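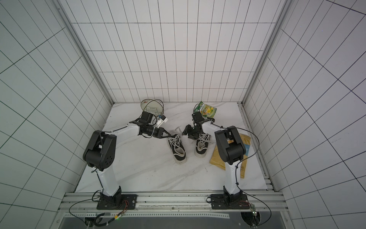
Aoife Lynch wrote on 7 Jul 2018:

> I've been reading the list for a while and finally have something to ask. My sister and I want to walk from Pretley to Bustovel at the end of the summer, with one night in Beaulieu. We've both done plenty of day walks but never two days in a row.
>
> The man in the outdoor store told me I'd be crazy to go without proper boots and a pair of poles, and by the time he was done I was looking at a bill for more than the trip is going to cost. I own sneakers. Low ones, flat soles, comfy, and I've walked in them for years. Is it that rough up there? And where do people get water on the second day? The map shows a spring after the quarry but I don't know if it's a real spring or a map spring.
>
> Aoife

Hi Aoife, and welcome!

You're going to get ten different answers to this, so here's mine, and then everybody else can tell you what's wrong with it (Hi, everybody else).

Shoes first. I've done the Pretley walk four times now, once in big leather boots and three times in whatever sneakers I had by the door. The boots were the worst trip of the bunch. They were new-ish, they weighed a ton, and I had a blister on each heel before I got to the canal. I ended up walking the last stretch into Beaulieu in my socks, on grass, with the boots hanging around my neck by the laces, and a lady watering her tomatoes asked if I needed a ride. I did, but I said no, and I've thought about that ride a lot.

So I'm on the sneaker side of this argument, with a couple of warnings. Day one is easy underfoot: canal path, farm lanes, then that long straight piece of old railroad bed. You could do it in slippers. Day two has the descent from the quarry, and that's loose stone for about half an hour, and on flat rubber soles you will slide a little. Go slow and sideways and let your sister go first. If it's been raining hard I'd take the road instead, it's longer but it's a nice road with hardly any cars on it.

Canvas gets soaked in long grass, too. Five minutes through a meadow in the morning and you're squelching until lunch. On the other hand it dries fast if the sun's out, and leather sure doesn't. I pull the laces wide open when I stop to eat and set the shoes out somewhere breezy, and by the time I've finished my sandwich and complained about my knees they're usually fine to put back on.
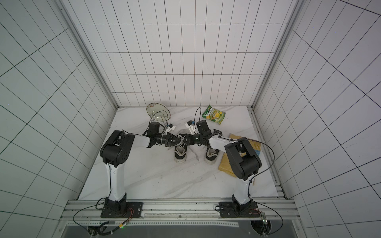 SOCKS

Spend your money here! I mean it. Two thin pairs at once, one over the other, changed at lunchtime. The pair you took off gets pinned to your pack to air out and you'll look ridiculous, and so will everybody else on the trail. I used to buy the thick padded kind and they just made my shoes too tight by afternoon. Your feet swell, especially on that railroad bed, so loosen the laces a bit before you think you need to.

Somebody on here (was it Sneha Negi? I can't find the message) swore by the Flumier insoles back in February and I bought some. They're okay. I can't tell much difference on a short walk but my arches were happier at the end of a long one. I wouldn't rush out for them.

WATER

It's a real spring, but it's grumpy. In early summer it runs fine out of a pipe on the left side of the track, a few minutes past the quarry gate. By late August I've seen it down to a drip, and I stood there holding a bottle under it for so long that a dog came and sat with me. Don't count on it. Fill up at the church in Beaulieu, there's an outside tap around the back near the bike rack, and carry enough to get you all the way over the top. There's nothing after that until the farm shop, and the farm shop closes whenever it feels like it.

BEAULIEU

Book your bed early. There are only the two places and one of them fills up with wedding people all summer long. The other is over the bakery, so it's noisy from about an hour before you want to be awake, but then you're over a bakery. Ask for the room in back if you can. Dinner is the pub or the pub. They stop serving early and they do not bend on this, so if you leave Pretley late, pack some cheese.

DISTANCE AND CLIMB

People argue about this every year. My old guidebook says day two goes up 2000 feet total and I don't believe it, it has never felt like that to me, but my friend's watch said something close to it so I guess I'm wrong. Most of it comes in one lump right after breakfast. The last 500 yards into Bustovel are on a sidewalk next to the ring road and they're ugly and they go on forever. There's a bench by the bus stop. Check the bus times before you go, the late one only runs in school term and I found that out by sitting on the bench.

POLES

Borrow some if you can and see if you like them. I carry one and mostly use it for nettles. If you don't have any, there are always good sticks in the woods above the canal, and people leave them leaning on the gate at the end for the next person coming the other way.

I'd love to hear how it goes, and what shape the quarry track is in. I haven't been up since they moved the gate. If anyone's walked it this year, could you say whether the stile on the far side still has that broken step? Last time I went over it on my backside.

Happy walking,
Sneha's neighbor from the other end of the valley (Jo)

P.S. Take the plasters out of the box before you pack them, the box takes up half a pocket. Band-Aids, I mean. I've been reading too many English walking books.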